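Mix-minus on a small desk, written down properly this time

The talk studio at Wullis went back on air in September with a new routing layout for remote guests. I did most of the wiring and all of the labeling, and I have explained the layout to people often enough now that it makes sense to put it here and send the link.

Background first. Wullis is a local speech station in Illevton with one talk studio, one production room and a rack cupboard between them. The talk studio has four presenter and guest mics, a playout PC, two telephone lines and a Zurnidik codec that handles IP calls from reporters and from guests who have the app. The desk is an Akinola 16-channel digital, bought used, with eight aux buses and a matrix of sorts. It is a live sound desk at heart. It has no broadcast module, no automatic clean feed and no telephone channel type. Everything a broadcast desk does for you with one button has to be built from auxes.

The old layout had one aux feeding every remote source. Whoever was on the phone or the codec heard the same mix, which was the presenter mics and nothing else. That is safe, in the sense that nobody ever hears themselves come back. It also means that a caller can't hear a reporter on the codec, and neither of them can hear a clip. Presenters worked around it by describing the clip afterward. Two callers on air together had to be relayed by the presenter, one sentence at a time. It had been like that for years.

A mix-minus is the program mix with one source removed. Each remote contributor gets their own, made of everything on air except that contributor. On a broadcast desk the module subtracts itself from the bus. On the Akinola there is no subtraction, so you build each one by addition: send every source to the aux except the one the aux belongs to.

We have three remote sources, so three auxes. Aux 1 goes to phone line A, aux 2 to phone line B, aux 3 to the codec. The sends are set like this. All four mics go to all three auxes. Playout goes to all three. Phone A goes to aux 2 and aux 3. Phone B goes to aux 1 and aux 3. The codec goes to aux 1 and aux 2. If you draw it as a grid, the only blank squares for live sources are the three on the diagonal, and those are the only squares that really matter.

All sends are post-fader. I went back and forth on this. Pre-fader sends let the caller hear the studio before the presenter opens the fader, which is handy when you want to say hello during a song or a bulletin. The trouble is that a pre-fader caller also hears the playout PC when someone is auditioning the next clip, and hears the other line when it's on hold. Post-fader means each remote hears what is on air and nothing that isn't. Talking off air is a separate problem and gets a separate solution, further down.

Send levels are all at unity. This sounds too obvious to write down, but the old scene file had the mic sends at different values, adjusted one at a time over the years to suit particular voices. Once a send is post-fader it follows the fader, and there's no reason for it to carry its own opinion about level. If a caller says they can't hear the presenter, the fix is the aux master, or the gain at the top of the channel. I have locked the sends in the scene so that a recall puts them back.

Lining up was done with 1000 Hz tone from the desk oscillator. Tone into each aux master, out to each hybrid, and the hybrid input trimmed until its meter agrees with the desk. Then the codec, which has a menu for input sensitivity buried two levels under network settings. Line it up with the limiter off and put the limiter back on afterward. With it on you will get a perfectly steady meter that means nothing.

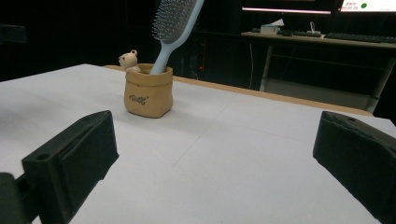 Why not give every remote source the main output and let the echo canceller in the codec deal with it?

Echo cancellers are built for a short path and a single talker. The trip from the desk to a guest's phone and back is long and it drifts, so the canceller is always adjusting, and the guest hears their own first syllables before it catches up. Most people slow down or stop talking when they hear their own voice late. Leaving the guest out of their own feed removes the problem at the source, and the canceller is left with the small amount that leaks from the earpiece.

Delay is the next thing. The Zurnidik reports round-trip figures on its status page, and on a good wired connection from the town hall I have seen it sit at 49 ms. On a mobile connection it is a good deal worse and it moves. We don't try to hide it. A presenter learns to finish a question cleanly and wait. What you can do is avoid adding more. The desk has an option to delay any output, and somebody had left 30 ms on the aux that fed the codec, probably to match a video feed for an event. I found it only when the tone measurements looked wrong. Check the output delay page before you blame the network.

Talkback. The Akinola has a talkback button that can be assigned to any combination of buses, but only one combination at a time. I have it assigned to auxes 1 to 3 together, so pressing it talks to every remote at once. For speaking to one of them there is a small momentary switch box, wired by Olumide Wike, that takes a split from the producer's mic and sends it to one of three spare channels. Each of those channels goes to a single aux and is not assigned to the main mix. The faders for those three channels are on the second layer, left up, and covered by a scene lock. Olumide put a resistor and a capacitor across each switch so that it doesn't click in the caller's ear. I would have skipped that and regretted it.

The return direction, hearing a caller off air, uses the PFL bus to the producer's headphones. This works and I don't love it. PFL on this desk is additive, so with two lines selected you hear both callers and they don't hear each other, and it is easy to start a conversation with the wrong one. I have set the option that makes PFL cancel the previous selection. It costs you the ability to compare two sources, and nobody has asked for it back.

Some faults we had in the first few weeks, for anyone building the same thing.

Phone A could hear itself faintly. The routing was correct. The cause was the room: the studio loudspeakers mute when a mic opens, but the mute was keyed from mics 1 and 2 only. A guest on mic 3 with the other mics closed left the speakers live, and the caller came out of the speaker, into mic 3, and back down the line. The mute group now includes all 4 mics. If your mix-minus is right on paper and wrong in the ear, look for an acoustic path before you take the desk apart.

Clips were too loud for callers. The playout channel was stereo and both sides were being summed to a mono aux with no pad, so anything in the center of the stereo picture came up higher than it should. Speech clips are nearly all center. I set the aux send on the stereo channel down by 6 dB and left it there, the single exception to the unity rule. It is marked on the sheet.

The codec dropped the call when the desk changed scenes. That was a clocking fault and had nothing to do with calls. The digital link between the two had both ends set to master, and it ran well enough until the desk muted its outputs for a moment on recall. The codec now takes its clock from the desk.

One fault I can't explain. Line B occasionally arrives with a low hum for the first few seconds and then clears. It doesn't follow the hybrid when I swap A and B, so it is upstream of us. The phone provider has a ticket open and I have stopped expecting much from it.

Labeling took longer than the wiring. Each aux is named for where it goes (TO PH A, TO PH B, TO CODEC) and each channel for where it comes from (FR PH A and so on). The previous names were all just PHONE, with a number, on inputs and outputs alike. The grid is printed and taped inside the rack door, with the three blank squares shaded. If you add a fourth remote source, add a row and a column, and shade the new corner before you touch a single send.

Still to do: the production room needs its own feed to the codec for recording interviews while the talk studio is live. That means either a second codec or moving the first one onto the network audio card, with the desk and the production PC both able to pick it up. The card is cheaper. It also adds delay, and I haven't measured how much. I'll post the numbers when I have them, along with the scene file, once I've taken the old presets out of it.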